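5.3 What the bin trials do and do not show 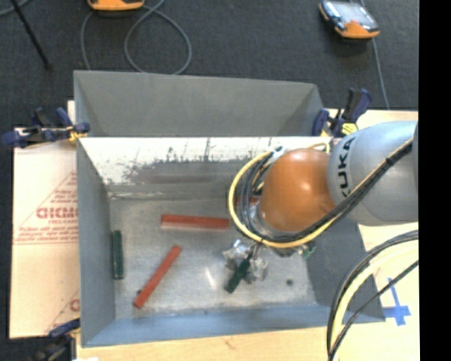

Figure 4. Bin trial under way. The gripper is positioned around a green block in the larger compartment, with red blocks and a second green block nearby.

5.3.1 Reading the success rate

Claims that robot arms are ready for shop-floor kitting, or for the household version of the same job, tend to rest on trials like the one in Figure 4. We ran such trials ourselves and we think they support less than is usually drawn from them. The task is to take rectangular blocks from one compartment of a metal bin and put them in the other. The blocks are rigid, they keep their shape when squeezed, and their colors stand out well against gray metal. A parts bin at a working plant offers few of these comforts, and a kitchen drawer offers none.

The bin was also clamped to the work surface for every trial. We did this early, after an arm pressing down near the wall pushed the bin out of its registered position, and every grasp that followed was planned against a wall that had moved. Clamping fixed the problem for us. It does not fix it for a person who wants a machine to unload a dish rack on a counter, where the rack slides and so do the dishes. We have read several reports that give the success rate in the abstract and the clamping in a footnote, or leave it out.

We collected 1500 attempts with the Kenar planner and the same number with Briveo. We do not report one pooled rate for either. In the first 100 attempts of each run the operators were still adjusting approach height, and the results from that period say more about the operators than about the planner. Dropping those attempts raises both rates. We dropped them, as most groups do, and the reader should know it. A shop that buys a system will also have a first 100 attempts, and it will have to pay for them.

5.3.2 Blocks near the wall

Both planners did well when a block lay in open floor with room for the fingers on either side. Both did poorly when a long side lay close to a wall. The usual failure was a refusal: the planner found no grasp that cleared the wall and returned nothing. Our scoring script, adapted from the one released with the Jafri benchmark, does not count a refusal as an attempt. Under that rule a planner that declines every hard block can post an excellent number. We changed the script so that a refusal counts as a failure, and the gap between Kenar and Briveo mostly closed.

A person clearing the same bin would drag the block away from the wall with a fingertip and then pick it up. Neither planner has a drag motion. Adding one is possible, and the authors of Felemov describe a version of it, but their test used a single block in an otherwise empty tray. We were unable to get comparable behavior with several blocks present, as the dragged block tended to pull a second one along with it.

5.3.3 Speed and supervision

Cycle time is the number on which the commercial case depends, and it is seldom reported with supervision included. An operator sat within reach of the stop button during all of our trials. The operator restarted the planner after refusals, moved blocks that had come to rest on end, and reset the arm after protective stops. We logged each of these actions. In the longest unbroken stretch of either run the arm completed 12 transfers before someone had to step in. We see no sense in which a station that needs a hand this often has replaced a worker. It has given the worker a different job, and so far a slower one.

We do not claim that the task is out of reach. Grasping in open floor was dependable, and a plant with one part type and a well-designed tray might put it to use now. Our objection is to the step from there to general chores. A test meant to support that step should leave the bin unclamped, mix soft and rigid items, count refusals, and report every intervention over at least 1000 consecutive attempts. We have not run that test, and we would not expect either planner to pass it in its present form.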